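Second Progress Report to the Tang Fund
Review of the Grullel household simulation kit
Drumholm Workshop, period ending January

The Fund asked us to find out whether the Grullel kit can take the place of some of the bench time we now spend teaching a gripper to handle household tools. Our answer at the halfway point is a partial yes for practice and a no for testing. The maker, Arell, is more hopeful than we are. We have tried to keep their claims and our findings apart in what follows.

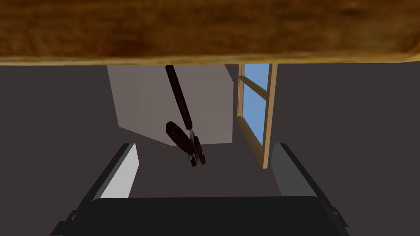

Report prepared by So-ying Kao
Drumholm Workshop, for the Tang Fund

What was done

We planned 695 runs for this period and finished 600. Most of the shortfall came in the first stretch, when the license server refused to start more than one session and we spent far too long trading messages with Arell's help desk. It was fixed in the end by a change on their side. I mention it mainly so that the gap in the numbers doesn't look like a gap in effort.

All of the runs used the view from the wrist, looking out past the fingers, with rendered rooms and rendered objects. We used the objects that ship with the kit and made no changes to them. Arell's sales sheet says the rooms are "ready to train in." We took them at their word for the first few days and then stopped.

What we found

The rooms look good from standing height. From the wrist they are less convincing. Walls and floors are plain, flat gray, and when the gripper turns toward one there is very little in view to tell it how far off anything is. A real kitchen or workshop wall has outlets, scuffs and shadows on it. I doubt that skills learned against a blank wall will carry over, and Arell has so far sent us nothing to show that they do. 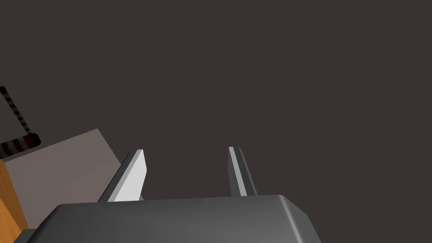

View from the wrist, fingers open, with plain wall behind.

The grip model is better than I expected. Closing speed and finger spread follow the settings, and the same settings gave the same result each time we repeated a run. For a student learning to write a reach-and-close routine, that is worth having. It saved us wear on the real fingers too, although we have no good way to put a dollar amount on that and I would be wary of anyone who offers one.

Objects are where I have the most doubts. In 17 of the finished runs, the kit logged a successful grasp and our own replay of the same run did not agree. We sent the first of these to Arell and were told that the success check looks at contact between finger and object, and pays no attention to whether the object stays put afterward. That seems a generous way to score a grasp. It also means that any success rate quoted from the kit's own log should be read with care, including those in our first report. We have now written a stricter check of our own and will rerun the earlier batches with it before giving the Fund a rate of any kind.

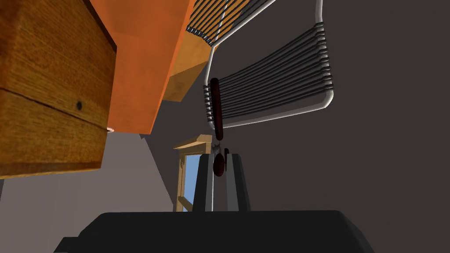
The stricter check waits after the fingers close, lifts, waits again and then looks at where the object is. It is slower, and it makes the kit look worse. Arell has asked whether we would share it and we have no objection, provided the Fund has none.

Loading new objects is still a chore. The manual covers it in a page and leaves out the step where weight is set, so the first two we brought in had no weight at all and behaved accordingly. After that it went well enough.

Support

Replies from Arell are polite and come quickly in the morning. Anything sent after 3 p.m. tends to sit. Two of our questions remain open: whether wall and floor textures can be swapped without paying for the larger package, and whether the lighting can be varied from run to run. The sales sheet suggests yes to both. The manual says nothing about either.

Spending

We are within budget. The license was paid in full at the start – a mistake, looking back, as it leaves us little to bargain with – and no further software costs are planned. Staff time ran over in the first stretch for the reason given above and has been made up by putting off the site visit.

Next period

We will finish the remaining 95 runs with the new check, rerun the older batches, and then repeat a small set on the real gripper at Drumholm using the same starting positions. That last part is what the Fund is paying to learn, and I would ask that no decision on the larger package be made until it is in hand. Arell has offered a discount if we commit early. I have told them we will wait.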